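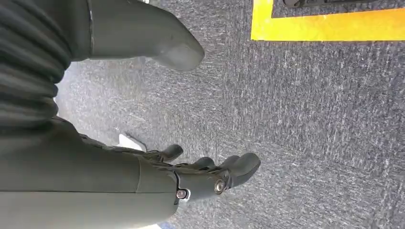

Catalogue > Hands and grippers > Judon > Evaluation recordings

Overview Files Setup Licence Issues

Last updated: July

# Judon hand evaluation recordings

Recordings and notes from our trial of the Judon hand, a fingered hand sold by Qudah as an add-on for full-size walking robots. We had a pair on loan and wanted to know if they were worth buying for the Codedport test floor. The data is shared so that other buyers can look at the raw material before asking for a quote.

Pidora is the name of the software kit that comes with the hand. Where this file says "the kit" it means Pidora, and where it says "the hand" it means Judon.

## What is in the set

There are 517 recordings. Of these, 117 were made with the robot standing still and moving only its arms and fingers. The rest include walking, turning or bending at the waist.

Each recording has its own folder:

 video/ wrist camera, one file
 joints.csv finger and wrist positions
 notes.txt what the operator was asked to do
 status.txt done, stopped or failed

Video and joint positions share one clock. The notes were typed in after each run and are not all equally careful. Some just say "as before", in which case look at the folder with the next lower number.

## Tasks

- rest: arm lowered, fingers left in the relaxed pose
- open_close: full open, full close, repeat
- pick_soft: cloths, sponges, folded towels
- pick_hard: blocks, tins, small boxes
- hand_over: pass an object to a person
- walk_carry: hold an object while walking between taped areas

The rest recordings look dull but we used them a lot. They show how the relaxed pose drifts over a session, and they are a good check that your joint file is being read the right way round.

## Wrist camera

The camera looks along the hand from the forearm. When the arm is down, the forearm and hand fill much of the lower left of the picture, with a leg often showing behind them and carpet behind that. The row of black linkages over the knuckles stays in view in this position. If you are training anything that looks for objects, mask out the robot first. Our first detector kept marking the fingertips as things to pick up.

The carpet is grey and speckled and goes pale under bright light. Yellow floor tape turns up in parts of the set and can be used as a rough landmark, but it was moved between sessions, so don't measure from it.

Scraps on the floor have been left in. No video has been cleaned or retouched.

## What we thought of the hand

The fingers are quick and the grip on soft things is very good. Hard, smooth items are less reliable, and tins in particular tend to turn in the grasp. The maker's default grip force is too low for them. We raised it in the kit settings for the later pick_hard runs, and the value used is in each notes file.

The linkages are exposed and catch on loose cloth. We had to stop several pick_soft runs to free a towel. Qudah offers a cover, which we did not try.

Fitting is simple once you have the right driver for the screws. The cable is short – order the longer one if your robot has a wide shoulder.

Pidora installs without trouble but its log messages are hard to follow. Error 7 means a finger did not reach its target in time, and the manual we were given doesn't list it. Restarting the hand clears it.

## Loading the files

Unpack everything into one folder and run:

 python load.py --root ./judon --task rest

Allow up to 200 GB of disk space for the full set. Leave out --task to load everything.

## Known problems

- Left and right were swapped in early joint files. Use the fixed column names in columns.txt.
- A few hand_over runs have no status file. Treat them as stopped.
- The wrist camera slipped slightly during the walk_carry sessions and was tightened afterwards, so the view shifts between folders.

## Licence

Free for research and for buying decisions. Please ask before using the video in adverts. Corrections are welcome through the Issues page, with the folder number in the title.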